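One Box, One Lunch, No Regrets

The packer I met at Vudberg, a shared workshop above a tire store, has carried lunch to work in the same kind of open white box for 16 years. Fruit goes in loose. So, on bad mornings, does whatever was in there yesterday.
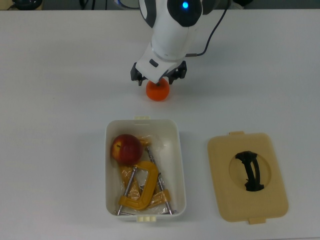 Does fruit need its own compartment?

"Fruit needs a flat bottom and some elbow room. I bought a divided box once, 49 dollars, and every section was the wrong size for an apple."

The apple is the first thing in, always. "It's the heavyweight. You don't drop an apple on a mandarin and expect thanks."

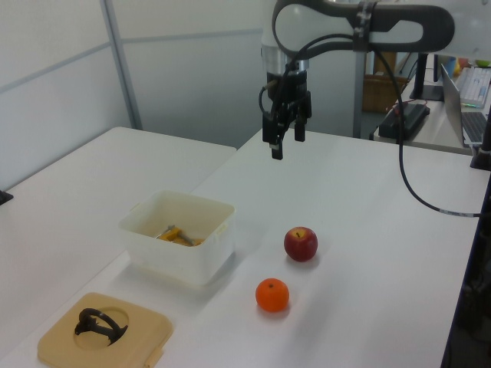

Tools are another matter. Purists at Suvon, the lunch club down the hall, insist on a strict border between food and hardware. My host regards this as a fine idea for people with two boxes. "I wash the apple. I've been known to wash the screwdriver."

And the lid? "The lid comes off at 6 in the morning and goes back on when I find it." A pause. "I own more lids than boxes – I've stopped asking."

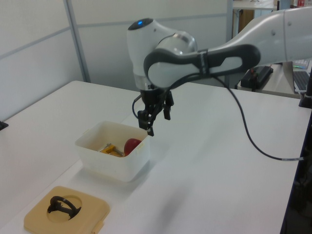

Red and yellow in the box, lid-hunting optional.

The orange things go in last, on top, where they can be reached at a red light on Roussel Street. "By noon I've eaten the mandarin and I'm negotiating with the apple."
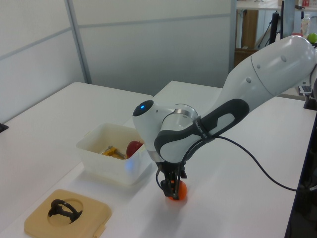
"My sister packs hers the night before," the packer adds. "She labels it, too. I've seen her lunches. They look like evidence."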